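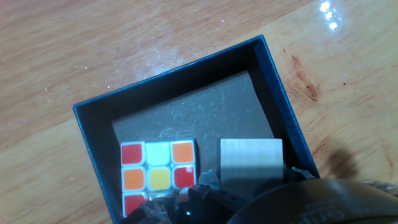
Unit 5: Boxes, inserts and small objects

Handout for the storage and packing course, Plorska workshop. Instructor: Chepkoech Mollel. Revised 16th August.

Reading before class: the Bilemton packing notes, chapter on rigid boxes. Bring a ruler, a soft pencil and the insert you cut in Unit 4.

1. What this unit covers

Last time we dealt with soft packing, meaning paper, cloth and bags. Now we move to rigid open boxes and what goes on the floor of them. The working case is the simplest one: a dark rectangular box, a flat piece of gray cardboard in the bottom, and a small object or two, in our case a Rubik's cube with a white body and a plain wooden block beside it. Games and puzzles make up a large part of the Asadi collection, which has 2,684 entries in the register, so most of you will handle something like this before December.

2. The insert

An insert is a flat panel laid on the floor of a box. It gives the object an even surface and makes small things easier to see against dark walls. A white or brightly colored object reads well on gray. A black one does not, and for those we use the cream board from the second drawer.

Cut the insert smaller than the floor so that it lifts out without bending. A band of the box floor should show between the panel and the walls. In the gray insert with the cube the band is plain to see, with the dark interior showing past the cardboard. If your panel touches the walls, trim it and try again. Do not force it down with your thumb.

Inserts get scuffed. Faint smudges are acceptable and you don't need to replace a panel for them. Replace it when the surface starts to lift or when a corner is crushed. Wipe dust off with a dry cloth, never a damp one.

3. Placing the object

For a single small object in a large box:

Lay the object on the insert, not on the band around it.
Put the most informative face up. For a color puzzle, any face with mixed stickers is fine, but record which one.
Leave enough room on at least one side for fingers.
Do not push the object hard into a corner.

The object doesn't have to be in the center. Students often spend too long on this. For open storage on a shelf, off to one side is fine. For transport, an unpadded cube on a bare insert is not enough, wherever it sits, and you will need the side blocks from Unit 6.

4. Recording a puzzle cube

Write the face down row by row, starting from any corner you like, and say which corner that was. The cube in the box has a top row of red, white, orange, and the next row is orange, yellow, red. The yellow sticker is the center of its face. On a standard 3 × 3 × 3 cube the centers keep their positions relative to one another, so we name a face by its center color. Your entry should therefore begin "yellow face" even though few of the stickers on it may be yellow.

Body color goes in a separate field. Please don't write "white cube" in the title line – the register already has too many of those.

5. Tabletops and light

A glossy wooden table throws back overhead light. Bright spots on the lacquer can make stickers and labels hard to read, so turn the box or move your chair before you start writing. Stickers catch the light too. If you can't decide between red and orange, check again from another side.

Note any marks on the table before you begin, such as a reddish-brown streak or a dark speck in the grain. Aslak Lunde keeps the table sheet and will add them.

6. Exercise

Work in pairs. Take one box from the Bundodier shelf, fit an insert, place one object and write the entry. Swap boxes and check the other pair's entry against the object. Allow 50 minutes for the whole exercise. The written part counts for 13 points.

Hand in the entry and the offcut from your insert, clipped together, with both names on the back. Rulers go back in the tray by the sink.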